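Ason Warm Homes Scheme: progress report to the Keton Fund
May 22, 2006
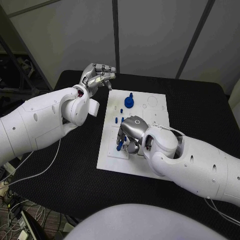

We are now well into the second half of the grant and I'm glad to say the boiler replacement side has finally caught up with the loft insulation side, which was miles ahead when I last wrote in December. The cold spell did us a favour in one respect — people who had been putting off their application all autumn rang us in the same fortnight, and Iresha Gamage had to borrow a second phone line from the office downstairs.

Boilers

To date 30 households have had an old boiler taken out and a condensing one fitted. A further 19 have been surveyed and are waiting for a date. Choi Heating did most of the early installations and Pekex joined in the spring, so we no longer have everyone queuing for the same van. Both firms have agreed to leave the controls set up and to spend time with the householder before they go. This has made a real difference! We used to get calls in the first week from people who had switched the timer off altogether and were running the heating by hand.

Two jobs had to be stopped part way through when the flue position turned out to be too near a neighbour's window. Both have been redesigned and one is finished. The other needs the landlord's signature, and Reda Samir is chasing it.

Insulation and draughtproofing

Lofts are going very well. The terraces behind the old dairy are done apart from the end house, where the hatch is too small to get the rolls through and a joiner is booked to widen it. Draughtproofing has been slower. We underestimated how many of the sash windows had been painted shut, and freeing them takes longer than fitting the strip. I would like to move a little of the unspent publicity money across to cover this and will send a separate note with the sums.

Enquiries and advice

The advice line has taken 829 calls since the scheme opened. Plenty are from people outside the area, and we pass those on to their own council. Of the local ones, the most common question is still whether tenants can apply (yes, with the owner's consent), followed by whether a back boiler counts (also yes, and we love to hear about them, as they give some of the best savings we see).

Iresha has rewritten the application form. It has gone from six pages to 2 and the number coming back incomplete has dropped sharply. I can't recommend this enough to your other projects, and she is happy to share it.

Money

Spending is slightly under profile, all of it on boilers, and should level out once the waiting jobs are invoiced. Pekex bill monthly and Choi on completion, so the quarterly figures look lumpier than the work really is.

Next quarter

Finish the surveyed boilers before the heating season. Start on the flats at Keton Road, where the residents have already held a meeting and sent us a list of names. Collect gas bills from the first households so that we can compare a full winter with the one before — Reda has consent forms back from nearly all of them.

The insulation schedule and the updated budget sheet are attached.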